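Call for Participants: Handling Clothes at Home with a Hand-Held Gripper
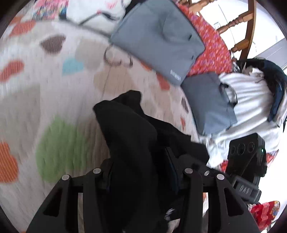
Flidbridge Institute of Technology | Department of Mechanical Engineering | Household Manipulation Group

We are looking for 12 persons who want to take part in a study on how people pick up, move and fold clothes in their own homes. The work is done with a hand-held gripper that has a camera on it. You hold the gripper in your hand and do the task with it, and the camera records what the fingers do. No robot comes to your home.

Background of the study

In the first part of our project, called Plendar, we trained a folding program only with recordings from our laboratory. In the laboratory all clothes were put on the same grey table, one piece at a time. The program learned well on this table. When we tested it on a bed with a soft cover, it often took the cover together with the shirt. Dark clothes with many folds were also difficult, because the program could not find a good edge to hold.

After this we made a small comparison. We took one set of recordings from the laboratory and one set of the same size from real bedrooms, and trained the same program on each of them. The program trained on the bedroom recordings left the cover in its place much more often. It was a little slower on the plain table, and we do not yet understand this fully. The comparison used only the homes of our own group members, so the result is still weak. With this call we want to repeat it with people who do not work with us and who have different rooms, different beds and different habits.

What you will do

You take part in 2 sessions in your own home, on different days. Before the first session, one member of our group visits you, brings the equipment and shows you how to hold the gripper and how to open and close the fingers. You can practice as long as you like.

In the first session you work on a bed. We ask you to lift single pieces of clothing from a mixed pile, lay them flat and fold them in your usual way. In the second session you choose the place yourself: a sofa, a table, the floor or the bed again. Please use your normal laundry. It should be clean, but it does not need to be ironed or sorted. Please do not tidy the room more than you would do on a usual day. Patterned covers and blankets are welcome, also when they have strong colors.

If a piece falls down or the gripper takes two pieces at once, please continue. We keep these recordings too and use them in the training.

Who can take part

You should be 18 years or older and live within the bus area of Flidbridge. You should be able to hold a light tool in one hand and stand or sit while you work. Left-handed persons are very welcome, we had too few of them in the first part. Experience with robots is not needed. If you have pain in the wrist or shoulder at the moment, please wait for a later study.

Payment and time

You receive payment for each session after it is finished, and also for the practice time. If you stop during a session, this session is paid in full. The amount and the expected length are written in the information letter, which we send you before you decide.

Your recordings

The camera has a wide view and will record a good part of your room. Please put away letters, family photos and screens before you start. Other persons in the home should stay outside the room during the recording, or give their own written consent. The sound is not recorded. After each session you can look at all the recordings together with us and ask us to delete any of them, without giving a reason. Recordings that you agree to keep are stored under a number and without your name. A second consent form asks if we may share them with the group at Chareonsuk, who will repeat our training on their own robot arm. You can say no to this and still take part.

How to apply

Please write to the study office of the Household Manipulation Group, Grodar Building, and put "Clothes study" in the subject line. Tell us:

your age
which hand you use
what kind of bed cover you have (one sentence is enough)
which times of the day are good for you
if you have pets in the home

Applications are open until 2025-07-24. We answer every message, also when we can not offer you a place. If more people apply than we have places, we choose so that the homes are as different as possible.

The study was approved by the ethics board of the institute. The information letter and both consent forms can be sent in large print if you ask for it.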